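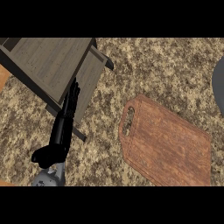 Consumer Claims and Evidence, Unit 4
Household storage: what the advice is worth

Reading time: 9 min
Filed under: Course Notes / Home Economics

These notes go with the second reading packet. Read the packet first if you can. I've kept the three articles in the order we'll argue about them.

1. The claim

Most storage advice rests on one sentence in various disguises: a tidy kitchen saves you time. It gets repeated so often that people stop hearing it as a claim. Ask what it would take to show it. You would need to know how long people spend looking for things before they reorganize, how long they spend afterward, and how long the reorganizing took. The articles in your packet give at best one of these.

The Gruneck leaflet offers a figure for the first. It says the average household loses 35 hours a year to searching for kitchen items. I wrote to ask where that came from and was sent another copy of the leaflet. Thirty-five hours a year is a little under six minutes a day. Maybe that's right. But it was not measured, or if it was, the measuring has been lost, and a number without a method should carry no weight in your essay.

2. Old advice and new advice

The Teltcombe household manual of 1949 tells the reader to keep each thing nearest the place it is first used. Pots near the water, knives near the board. Modern guides say the same, then add dividers, labels and bins. Notice that the old rule costs nothing and the additions all have a price.

That doesn't make the additions useless. I own a drawer divider and I like it. But when the person telling you that you have a problem also sells the fix, you should want better evidence than you would from somebody with nothing on the shelf.

The manual has its own faults. It assumes one cook, at home all day, who chose where everything went. Share a kitchen with three other people and "nearest the place it is first used" gets you four different answers.

3. The Skitent survey

This is the strongest source in the packet, so it gets the hardest look. Skitent collected 2628 replies. The press summary rounds this up to 3000, and two of the articles you read repeat the larger number. Check the table at the back of the report whenever a summary gives you a round figure.

Other problems, in no special order:

– The survey went out to people who had already bought an organizer. People who hate the things were never asked.
– "Do you feel more in control of your kitchen?" is a question about a feeling. The headline turned it into minutes saved.
– Replies were gathered in September, a few weeks after purchase. We don't know what those drawers looked like by spring.
– There is no comparison group. Anyone who empties a drawer and throws out half of it will find things faster, with or without a new tray.

The last point is the one I'd build an essay on. Clearing out and buying something happen on the same afternoon, and the tray gets the credit.

4. What would change my mind

Sundqvist proposes a simple test, and I think it's a fair one. Take two groups. Both clear out their drawers, one also gets dividers, and both are timed finding the same items right away and again after six months. If the divider group is still clearly quicker, I'll drop the complaint. As far as I can tell the test has not been run.

Until then, "some people find it pleasant" is about as far as the evidence goes.

For next session

Find one storage or cleaning claim with a number in it and trace the number back as far as you can. Write one page on where the trail stops. Product labels count. Please don't use the 35 hours, I've already done it for you.

Notes revised 17 June 2025

Contact the course office | Copyright, all rights reserved | Back to top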